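The Town That Still Sets the Table

6/13/19
By Adi Pelupessy

The first thing you hear in Corkby in the morning is a loom. It starts up behind the old feed store a little before eight, a steady clack and thump that you can follow down the hill from the bus stop, and by the time I got to the door there were three more going and somebody was singing over the top of them. I was in love with the place before I'd taken my coat off!

Corkby makes table linen. It has done so for longer than anyone can prove, and at one time nearly every house on the hill had a frame in the front room and a flax patch out back. The big mills at Pultidport took most of that work away, and then the big mills closed too. What's left is a single weaving shed called Lurell, with 11 looms, a dye room the size of a garage and an order book that is full until February.

I came for the napkins (I have a weakness) and stayed for the arguments. Weavers have opinions about everything. Is a placemat better with a hem or with a selvage? Should you iron linen damp or leave it alone? One woman on the finishing table told me she can't eat in restaurants anymore because she spends the whole meal looking at the corners. Another folded a single cloth 30 different ways for me while she talked about her son's wedding, and never once looked at her hands.

The yarn comes in on cones from Tarigan, two valleys over, where the spinning is done. It arrives stiff and a little greasy and smells like a barn in the best way. Setting up a loom for a new cloth can mean threading 4,000 ends one at a time, through the heddles and then the reed, and if you cross two of them near the start you may not find out until the cloth is growing in front of you with a line down it. They let me try. I managed 100 before my eyes went, and every one of them had to be checked by someone with more patience than me.

The colors are quieter than I expected. There's a brick red that they only run in winter, and a green that took two years to get right, but most of what leaves the shed is oatmeal, slate, and a whole family of grays. I asked why so much gray and got a shrug. It goes with food, the dyer said. Soup looks good on it, bread looks good on it, a boiled egg looks wonderful on it.
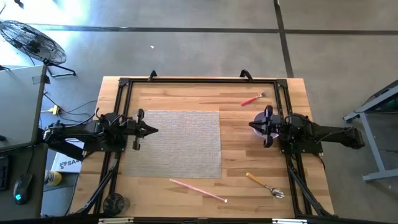 6 min read

A gray woven mat on a bare wood table is a fine thing, and I've been thinking about it ever since I got home. I grew up with plastic mats that had maps on them, and my brother and I fought over who got the one with the oceans. Now I want a cloth that somebody threaded by hand, and I want to spill things on it.

They'd approve of that at Lurell. The finishing table has a drawer of old pieces people have sent back for mending — wine stains, candle burns, one with a child's name inked along the hem — and everyone I met wanted to show me their favorite. Mine was a napkin darned so many times that there was more darn than napkin. The owner wants it back by the holidays.

The shed is open to visitors most mornings. Wear shoes you don't mind getting lint on, and ask to see the drawer.

More from this section
The last bell foundry on the coast road
A winter among the broom makers
What to do with a crooked hem
Pultidport's market hall gets its roof back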